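About Briren

Briren is an engineering firm that tests whether general-purpose robot arms can do small household and shop-floor chores at a useful rate. We do not build robots. We write the task, set up the table, run the arm through it and report what happened. Clients are mostly manufacturers deciding what to automate next, plus a few appliance makers.

The company started in January with a contract to evaluate bin picking for a packaging line. Rigid parts of one shape gave little trouble. Returned goods did, and our work has moved steadily toward mixed and soft items.

Our standard test is called Nanditz. An arm with a single gripper faces a container of toys, cloth and packaging next to three colored boxes, and has to move items one at a time.

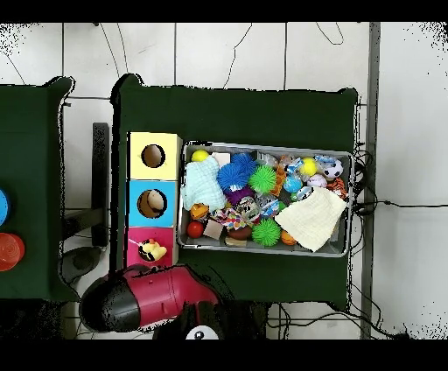 A Nanditz series is 500 picks. A pick counts when the item leaves the pile alone and ends up in the box it was assigned to. Dragging a second item along is scored as a failure, even if both land correctly. Operators may not touch the pile during a run. In the last full series the arm completed 71 percent of picks. Most failures involved fabric or clear film - fabric because it ties neighboring items together, film because depth sensing handles reflections badly.

We are often asked why we bother with toys when the customer sorts castings or laundry. The pile combines most of the surfaces that cause trouble, and it can be rebuilt cheaply.

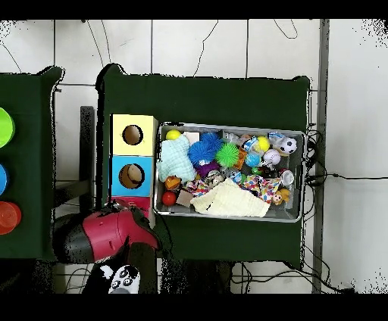

Golestani, a client on the shop-floor side, wrote after the first report that a 71 percent picker is of no use on a line, where a person has to stand beside it anyway, and that we should publish recovery time instead of success rate. We now publish both. Median recovery after a failed grasp is some 40 seconds, and we consider that too slow for paid work.

Erneo is our second test and covers crowded containers only. Placement is not scored. The arm has to reach an item near the rim without catching the side of the container or the material around it.

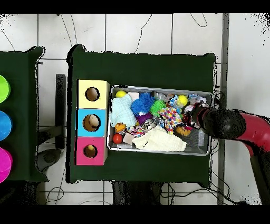 Gripper above the right side of the tray, over fabric and plastic wrapping.

Can machines do chores yet? For a known object on a clear surface, yes. For a full container of unlike things, partly, with a person nearby. We have not tested folding and make no claims about it.

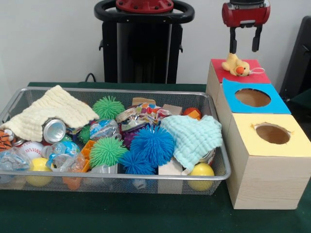 Open gripper over a yellow plush duck on the red-topped box.

Briren has 4 full-time engineers. Test protocols and score sheets are sent on request, and clients may attend their own runs.

Page last revised 24 April 2019.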